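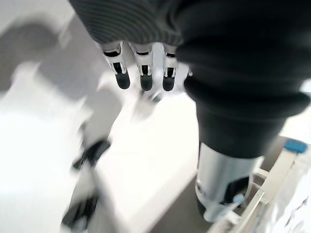 Fingers over the bench, tray to the right. Photo taken at Undengate.

Second floor at Undengate, end of the corridor, and the first thing Loretta Kasprzak does is tell me where not to put my bag. Cable on the floor. She minds about the cable.

She looks after one humanoid. Just the one, two arms, two legs, jointed hands, and a medicine cabinet it practises on. The team calls it Wenik, after the corridor, which was called that before any of them got here. Her job title says technician. "Mostly I do hands," she says. "Hands and covers. The clever stuff is down to Ezekiel."

Ezekiel Mahmoud is the one at the laptop. He waves, goes back to it. We'll get to him.

So what does looking after it mean, day to day? She starts with fingertips. They're black and rubbery and they get shiny, she says, and once they get shiny they slip. "You don't see it. You feel it with your thumb. I go along every one of them in the morning, before it's powered. If it squeaks it's fine. If it slides it needs a wipe, and if it still slides after the wipe I change it."

How often?

"This set's done 470 hours. The last lot were finished at 462 so I'm watching them." She keeps the hours in a paper notebook. Ezekiel has a spreadsheet too and the two don't always agree. Hers wins, apparently.

The wipe is plain water and a lint-free cloth. No alcohol on the tips. They tried that in April and the rubber went hard at the edges inside a fortnight. She's still cross about it, a bit.

Then the joints. Each finger is white sections with black bands at the joints, and the bands are where the dirt goes. Paper dust off the boxes, mainly. "Cardboard is filthy stuff. People think a pharmacy drawer is clean." Soft brush, dry, with the finger held straight and then with it bent. She does the bent pass by hand, power off, and she's strict on that. Nobody reaches for a finger while the arm is live. There's a key for the power and it goes in her pocket.

I ask about the soft covers, becuase they look like the sort of thing you'd have to fight with. She laughs. They are. The padding comes off in one go if you know where to start, and doesn't if you don't. Dwynwen Prydderch, who was here before her, left a drawing. "It's a terrible drawing. I'd be lost without it."

What goes wrong with them is creasing. The padding folds as the arm moves, fine, but if it settles in the wrong place it pushes back on the joint, and the arm ends up a hair off. Took them weeks to find. Boglárka Szénási kept recalibrating, kept getting a good result on the bench, and then it would drift by lunchtime. "She'd calibrated it perfectly. It was the sleeve." Now they run the arm through its full reach twice before any calibration, let the cover find its place, then start.

Calibration itself takes 90 minutes if nothing argues. Both arms, then the head camera against the wrist camera. If the two cameras disagree about where a thing is, the hand goes to the wrong place, very confidently. Her words.

We move over to the cabinet, where the drawer work happens.

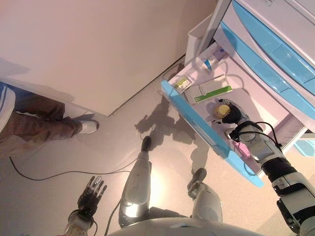
The right hand at work in the medicine drawer, holding a small yellow item.

Why drawers? This is Ezekiel's bit and he does look up for it. A drawer has sides, he says. On an open table the hand can come in from nearly anywhere, in a drawer it's got to come over the front and down and not knock the boxes. And everything in there is a different shape. Box, bottle, little things. "Little round things are the worst. Loretta's fingertips matter more than my code on those. Don't print that." She says print it.

The cables over the wrist are the other job. Too tight and they pull when the hand turns over, too loose and they catch on the drawer front. She sets the slack with the arm stretched right out and the wrist turned as far as it goes, then checks again folded up. They lost a connector in the spring. Kramer, who they buy spares from, had one on the shelf, so that was a day. The one before it was nine days.

Is there a spare hand? There is now. It came over from the Wellach site in a padded box and a swap takes her 70 minutes, most of that being screws. She marks where each screw came from on a sheet of card with holes punched in it. Low tech, she says, a bit defensive. I like the card.

Anything she'd change? Long think. The floor cable, obviously, she wants it overhead. And she would like people to write down what they did. "If you bump it, write it down. I won't shout. I just need to know which finger to check."

Does she shout?

"Ask Boglárka."

Boglárka was out, so I coudn't. Ans Michiels, who runs the room bookings, put her head in to say our hour was up, and Loretta was already getting her brush out.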